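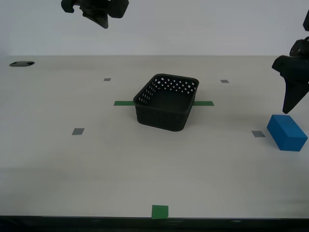 6 min read

Lundenora Community Help > Home & Household > Paperwork

Is a paid household paper system worth $200, or am I buying a basket and a pep talk?

Posted 26 January 2022 by gutterspout
Viewed 431 times

We have a paper problem. Mail comes in, school forms come in, the vet sends a paper invoice even though I've asked twice for email, and it all ends up on top of the microwave until somebody needs the microwave cord and moves it to a chair. In October I missed a property tax installment because the notice was inside a grocery flyer. The penalty wasn't huge but it was annoying enough that I started looking into "systems."

The one that keeps following me around the internet is Ferine. For $200 a year you get an app that scans your paper, a set of printed labels, a binder, and a video course on something they call paper flow. The idea, as far as I can make out from the sales page, is that all paper goes to one landing spot in the house, you scan it once a week, the app files it by itself and reminds you when a thing is due. Then you shred almost everything.

I have doubts. The sales page has a lot of people saying they feel lighter. I don't need to feel lighter, I need to know when the car registration runs out. The reviews I can find are mostly from people who had owned it for a weekend. And I can't find a straight statement on what happens to the scans if I stop paying.

What I'd like to know:

Has anybody here used Ferine or anything like it for longer than a year, and did the habit stick?

Is there any part of it I couldn't do with a basket and the scanner on my phone?

Is it really safe to shred the originals? They say yes, but they also sell the app.

Two adults, one kid, a small house, no home business. I'm not looking for someone to tell me to go paperless. I've gone as paperless as the vet will let me.

copperkettle
Lundenora member

I paid for Ferine for one full year and didn't renew, so take this as coming from someone who is a bit sour about it.

The scanning is good. I'll give them that up front. It straightens the page, reads the text, and you can search it later. I found a dishwasher warranty by typing "dishwasher," which I could not have done with my old accordion file. But my phone came with a scanner that does the same thing and saves a searchable PDF, and when I tried them side by side on a faded receipt they both got the total wrong.

The automatic filing is where I lost patience. It guesses a category from the words on the page. Utility bills went where they should. A letter from the school about head lice was filed under Insurance. A thank you card from my aunt was filed under Legal, and I still wonder what she wrote to set that off. You can correct it, and the help pages say it learns from corrections, but I was correcting the same dentist in the fall that I'd corrected in the spring. By then I was doing the filing by hand in an app that charged me for doing it automatically.

Reminders: it picks a date off the page and sets a reminder for it. Sometimes that's the due date. Sometimes it's the date the letter was printed, and then the reminder arrives already overdue. I would not trust it with a tax notice. I ended up putting the important ones on the kitchen calendar anyway, and the kitchen calendar came free from the hardware store.

The labels are labels. The binder is a binder. The course could be a single page.

To your question about what happens if you stop paying: when I quit I had 31 days to export. The export came as one giant folder with every file named by the date I scanned it, so all the categories I'd spent the year fixing were gone. Maybe that has changed. I'd get it in writing before paying.

The habit did stick, sort of, though I don't credit the app. It stuck because I'd spent the money and was mad about it. Once the year was up I kept going with a plain basket on the counter and a folder on the computer. We still get behind. When we're behind we're behind by a few weeks of mail in one place, and I can live with that.

riverbirch_west
Lundenora member

just get a bigger trash can. 95% of mail is junk. never missed a bill

plainledger
Lundenora member, 13 found this helpful

I did bookkeeping for small offices in Saltstead for a long time and have helped a fair number of relatives dig out from under paper, and I'm suspicious of anything that promises to fix it for a yearly fee. I'm also a little suspicious of the reply above me, because the property tax notice was in the junk. That was the whole problem.

Taking your points in a different order.

On shredding. "Scan it and shred it" is fine for most of what comes into a house and a bad idea for a short list of things. Keep the paper for anything with a raised seal or an original signature that somebody may ask to see: birth and marriage certificates, the car title, the deed, a will, powers of attorney, Social Security cards, naturalization papers, military discharge papers. A scan of a will is a picture of a will, and you may find a court has little interest in it. For tax records, the IRS does accept good electronic copies, but they have to be readable and you have to be able to produce them when asked, so a faded receipt with the wrong total is no use to you either way. I keep tax returns for good and the backup for seven years, which is longer than most people strictly need. If you're unsure on something, ask whoever does your taxes. Don't ask the company selling the shredding plan.

Anything to do with what you paid for the house and what you spent improving it, keep as long as you own the house and several years beyond. People throw out the roof invoice and then wish they hadn't when they sell.

On the landing spot. It's good advice, and it's old advice. Every office I worked in had an in tray. What the sales pages skip is that a landing spot only collects paper. It does nothing about it. I have seen some very handsome baskets holding two years of unopened envelopes. If you want to spend money, spend a few dollars on something small enough to be a nuisance when it's full. A deep one will let you put it off longer, and you will.

Open everything at the door or the counter, including the flyers. Shake the flyers. Pull the actual letter out of the envelope and throw away the envelope and all the inserts, and most of the volume goes with them. Whatever has a date on it gets that date written on the calendar right then, standing up, before it goes in the basket. That step is the one that would have saved you the penalty, and no scanner does it for you, because the scanning happens later and the trouble is in the gap.

For property tax in particular, look up your county's installment dates and put them on the calendar every year whether or not a notice turns up. In most places a lost notice doesn't excuse a late payment. Some counties will email you a reminder if you sign up. I'd do that tonight and still not rely on it.

On filing. You have no business and one kid. You need very few folders. I'd have House, Car, Medical, School, Taxes this year, Pets, and Everything else. If you make more than you can remember without looking, you'll stop using them. Within each, newest in front. I would not alphabetize anything. A cousin of mine alphabetized and it lasted until Easter.

Scan only what you'd be upset to lose or might need while away from home. Name the file so a stranger could tell what it is, such as "2021 water heater receipt." Keep a copy somewhere other than the one computer. Scanning every page that comes through the door is a hobby.

On subscriptions generally. I haven't used Ferine. I did try Hứa when a niece set it up for me, and it was pleasant to look at and I have nothing bad to say about the scanning. My objection is the same for any of them. You're handing over medical bills and account numbers to a company whose prices and owners can change, and you're doing it to avoid a chore that takes less time than the course explaining it. Before you pay, find the page that says how to delete your account and everything in it. If you can't find that page quickly, I'd close the tab.

Could it still be worth it for you? Possibly, if you know you only do things you've paid for. Plenty of people are like that with gyms. It tends to wear off with gyms too.

gutterspout
Original poster

Thanks, this is more useful than the reviews were. The lice letter under Insurance has more or less decided it for me. I wrote to Ferine to ask how the export works now and got a reply thanking me for my interest in paper flow.

I'm going to try it the cheap way through the spring with the calendar step added. I have my doubts about that too, mostly because the calendar is in the hallway and the mail comes in through the kitchen, so I suppose the calendar is moving. Signed up for the county email. It asked me for the parcel number, which is on the tax notice, which I then had to go find.

copperkettle
Lundenora member

Parcel number should be on the county's map site too, if you search by address. Ask me how long I looked for mine.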